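I've worked in the sample room at Nulon for 11 years, and the robots came in January. People keep asking me if I'm scared of them. Wrong question! 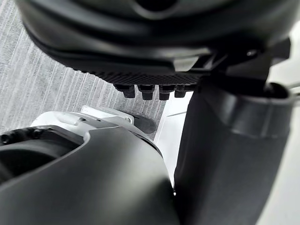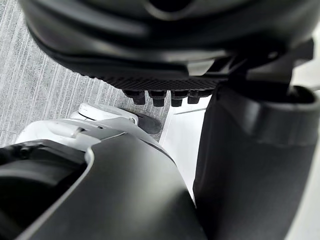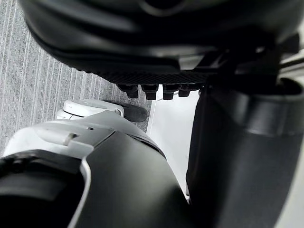
Black housings, four little pegs, striped gray carpet.

What changed is the talking. We used to grumble across the bench all day, and now half of us mind a screen and the other half wait for the first half. The folks at the Wostton office say output is up, and fine, I believe them (they sent a chart). But three of my coworkers moved over to Clodum, and their jobs weren't cut — they were just bored stiff.

I'd like managers to ask us which chores we want gone. I'd hand over the lifting tomorrow. The fiddly stuff I liked, and I'd still like an hour of it before lunch.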